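Threads > Food > Breakfast > Ladi Anozie

Print this page | E-mail this thread

Ladi Anozie
February 28, 2024

Okay, egg white people, gather round. I have made the plain flat egg white round every morning this month and I have opinions. Long thread, bring coffee. 1/

41 shares | 12 comments

Some of you know I started this in December, when I was baking custard tarts for the whole street and had a jar of leftover whites in the fridge that would not quit. Six yolks in, six whites out, over and over. I could have made meringue. I don't like meringue! I said it! 2/

So I poured some in a pan, put a lid on, and went to find my other slipper. Came back to a smooth white disk that slid right out. Ate it standing up with soy sauce and white pepper. I've been chasing that exact one ever since. 3/

First thing – the pan. Mine is a little Kramer, the eight-inch one, bought at the hardware store on the corner when it was closing down. Nonstick, thick bottom, handle that wobbles. I love it so much. If your pan is scratched, the egg will find the scratch and hang on for dear life. 4/

I tried my big pan too. Too much room! The whites run out thin as paper and the edge goes stiff before the middle has thought about cooking. A small pan keeps them in a nice puddle with some body to it. 5/

27 shares | 8 comments

Whites: three large, or two and a splash if they're jumbo. Don't whip them. Please don't whip them. I take a fork and cut through them maybe a dozen times, the way you'd cut a kid's spaghetti, until they pour in one go and don't plop. 6/

If you whip, you get foam, and foam cooks into something like a bath sponge. A few bubbles are fine. I like a few bubbles! They leave those tiny pits on top and the pits hold the sauce. 7/

Then a pinch of salt and a teaspoon of water. Yes, water. Josefien Schouten told me to do this (hi Josefien!) and I argued with her for a week and then tried it and had to send her a very humble message. It stays so much more tender. 8/

A few people asked about cornstarch. You can whisk a half teaspoon into that water and you'll get something closer to a thin pancake – it folds without cracking and you can roll things in it. Great for lunch boxes. For breakfast in a bowl I leave it out. 9/

Heat. Medium-low, lower than you want. Pan on for a minute and a half, then a few drops of oil wiped around with a paper towel. When I hold my hand over it I want warm, like a mug. If a drop of egg spits at you, take it off and wait. 10/

Pour, tilt once, lid on, hands off. On my stove that's two and a half minutes, then I peek. The top should have gone from see-through to white with maybe one shiny spot left in the center. Lid back on, heat off, another half minute, and the shiny spot takes care of itself. 11/

33 shares | 19 comments

NOW. The edge. This is where Josefien and I part ways and it's the real reason for this thread. She wants hers white all the way out, soft as a pillowcase. I want a little tan on the rim. Just a little! A thin ring of crisp that gives you something to bite. 12/

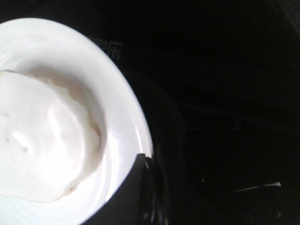
To get the tan without toughening the middle, take the lid off for the last twenty seconds and nudge the heat up. Watch the outside only. The second you catch color, it's out of the pan. There is no "one more moment" with egg whites, I've lost several good ones to one more moment. 13/

And let it be wobbly around the outside! I used to trim mine into a neat circle with kitchen scissors and then I'd be standing there eating the trimmings, which were the best part. The uneven bits brown first. Leave them on. 14/

Getting it out: run a soft spatula all the way around, give the pan a shake, and if it skates, you're good. Tip the pan and let it slide. Don't flip it. If it won't skate, put the lid back on with the heat off and wait a minute. The steam loosens it most of the time. 15/

52 shares | 23 comments

Bowl or plate? BOWL. I will go to the mat for this one. A plate lets the sauce run off to the sides and the egg goes cold in no time. A wide bowl with a nice smooth curve keeps the sauce right up against the egg and you can tip the last of it toward your spoon. 16/

It should be a size up from the egg so you have a gap to pour into. Pour in the gap and not over the top, otherwise your crisp edge is gone before you sit down. I rinse the bowl with hot water and dry it first, which sounds fussy and takes four seconds. 17/

My everyday ones are plain white from Pimberg. No pattern. I had pretty blue ones before and they chipped one by one, and when I switched I noticed how much I like white on white in the morning. It's calm! It looks like a bowl of nothing and then it tastes like something. 18/

Sauce, since everybody will ask. One spoon soy, half a spoon hot water, a few drops of sesame oil, a pinch of sugar. Stir until the sugar's gone. If I've got scallion I slice the green part as thin as I can manage half asleep. That's breakfast. 19/

Other things I've put on it this month and would put on it again – chili crisp, leftover mushroom gravy, grated radish, a spoon of plain yogurt with dill. Things I would not put on it again – jam. I was curious. I'm less curious now. 20/

38 shares | 31 comments

Carton whites: they work, kind of. They're thinner, so use a bit less and skip the water completely. They take longer to set and mine came out flatter and a bit shiny. Shake the carton well. I'd still take fresh if you've got a use for the yolks. 21/

Speaking of yolks! Cover them with a little cold water in a small jar and they'll keep for two days in the fridge. I do custard, or I stir one into rice, or I drop one into mashed potatoes when the kids next door come over for dinner, and they go absolutely wild for those potatoes. 22/

Whites freeze beautifully, by the way. I use an ice cube tray, one white per hole more or less, then pop them into a bag. Thaw overnight in the fridge. They come out a touch runnier and cook up just the same. 23/

Troubleshooting, from the replies last time:
Rubbery – too hot, or too long, usually too hot.
Big dome in the middle – too hot again, poke it with the spatula and let it sink.
Watery puddle underneath – salted too early and left to stand. Salt right before you pour. 24/

Sticks in one spot – check that spot for an old burnt-on freckle. Mine had one the size of a lentil and it got me three mornings running. Warm water, baking soda, soft cloth, patience. No steel wool!! 25/

Somebody asked if you can do it in the microwave. You can, in an oiled bowl, on half power, stopping to look. It sets fine and it's kind of cute, perfectly round. No tan edge though, so to me it's a different breakfast. Josefien would like it. 26/

Somebody else asked about doing a big batch for brunch. The most I've done is at the Skellside potluck, where I had two pans going and my oven on 200 with the rounds on a tray under a damp towel. They held for twenty minutes. After that the edges go leathery. 27/

If you're feeding more people than that, bake it. Oiled sheet pan, whites strained through a sieve, low oven until just set, then cut into squares. It's not the same but it's lovely in sandwiches and you get to sit down with your guests. 28/

44 shares | 17 comments

Edit for the person who wanted the lid question answered – any lid that fits close. I use a glass one so I can peek without lifting. Before that I used a dinner plate upside down and burned my thumb on it more than once, so get the lid if you can. 29/

And for the several people asking if it's filling: on its own, not very. I have it with a slice of toast or a scoop of last night's rice on the side. On a cold morning I slide it over hot congee and that's me set until past noon. 30/

Next up I want to try a version with a little dashi in place of the water. Josefien has already said it'll be too salty. She was right about the water so I'm nervous, but I'm doing it. Will post how it goes! 31/

If you make one, show me your edges. Tan, white, lacy, burnt, I want to see all of them. 32/32

80 shares | 46 comments

Print this page | E-mail this thread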